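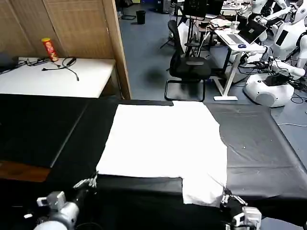

White cloth laid out on the black sheet, left and right grippers at the near side of the table.

Gripper trials at Elledton: the cloth pages

We've spent most of October trying out grippers on cloth, and I have loved nearly every minute of it. Cloth is a wonderful thing to test on. A block stays a block however badly you pick it up, but a piece of fabric has a different shape every single time you let go of it, and a gripper that looked brilliant on boxes can suddenly seem very clumsy indeed. This page goes with the trials we ran on the two-arm station, and the notes under each picture are mine, tidied up a little from the notebook.

We had two sets of fingers to compare. The first is the plain Hivevum pair, which we've used for ages on rigid parts and know very well. The second is the Mulcahy linkage set with angled tips, new to us this autumn. Both ran under the same Workusum controller with the same speed limits, so any difference ought to come from the fingers and the camera view. I say ought to. More on that further down.

Each set got 11 goes at a corner pick and 11 at an edge pick, so 22 per set. A go counted if the cloth came off the table in both grippers and stayed there while the arms spread it out. If one side slipped, it didn't count, even if the other side held on beautifully (and this happened more than I'd have liked!).

More on the laying-out stage

The view from the head camera is the one I keep going back to. You get the whole cloth at once, the broad part across the middle and the narrower bit coming down at the lower right, very near the right gripper. White on black is about as kind as you can be to a camera, and finding the outline was the easy part of the job. Finding a good place to grab was not so easy. The upper edge is slightly ragged, and our first version of the edge finder got very excited about every little bump along it and offered far too many places to pinch.

We fixed that by smoothing the outline before choosing a point. It's a dull fix and it worked a treat. The corner picks improved straight away, the edge picks rather less.

One for anyone setting up something similar: look at your black covering under your own lights. Ours has a greyer, glossy patch to the right of the cloth with faint creases in it, and a shiny crease can look surprisingly like a fabric edge to a program that is looking for fabric edges. We turned the exposure down and set the threshold at 156, and it has stayed there. We tried going lower for the sake of the folds and got a lot of nonsense from the sheet.

The wrist view

Now for the camera I was most keen to try. From the head you choose where to go, but from the wrist you find out whether you've got there, and those turned out to be quite separate questions. We used the wrist picture for the last 50 millimetres of each approach and left everything before that to the head camera. Swapping between the two was jerky at first. The arm would pause, have a think, then lurch, and it took a good few evenings with the Workusum settings to get a smooth handover.
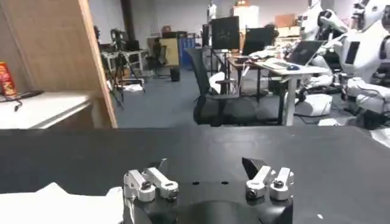
Gripper open over the black tabletop, angled black fingertips either side, crumpled cloth at bottom left.

I'm very fond of this view. The silver-white linkages sit on either side of the black base with a wide gap between them, and both fingertips show, so you can judge a pinch by eye without any clever overlay. The price is that the gripper fills a fair bit of the bottom of the picture. A cloth tucked in beside the base, as it is at the left, is partly hidden by the very thing you're trying to pick it up with. We'd like to try the camera mounted a touch higher, if the bracket allows it.

Folds are lovely to look at from this close and awful to measure. They catch the light and go very bright, and a bright fold next to a dark table swamps everything subtle in between. A crumpled cloth is therefore a much harder test than a flat one, and I'd urge anyone comparing grippers to do both. If we had stopped at flat cloth we'd have gone home thinking the two sets were level.

So how did they do?

On flat cloth there was very little in it. The Hivevum fingers are simple and strong, and on a nicely laid corner they just get on with it. They don't care much about angle either, which makes them forgiving when the head camera is slightly out.

On crumpled cloth the Mulcahy set pulled ahead, and I was grinning at the screen by the end. The tips lean in towards each other, so they can get either side of a fold and close on it without pressing the whole lot flat first. They did sometimes take two layers when we wanted one. I don't think that's the fault of the tips. We were closing too quickly, and a slower close helped on the few goes we had time for.

Against them, they are fussier to set up. The linkages need checking for play before a long session, and we lost a whole afternoon to a zero position that had drifted on one side while we blamed the camera. That is the "ought to" from earlier. The goes from that afternoon have been thrown out and run again, so they aren't in the totals.

Still on the list

Thicker cloth, to start with, and something with a pattern, which I expect will upset the edge finder all over again. Softer pads on the Hivevum fingers, to see how much of the gap is down to shape and how much to grip. A dark cloth on the dark sheet too, mostly out of curiosity — I can't see it going well.

We also want to repeat the crumpled tests with the slower close on both sets, which is only fair to the older pair. The Elledton station is free again from late November, and new pictures will go on this page underneath these ones.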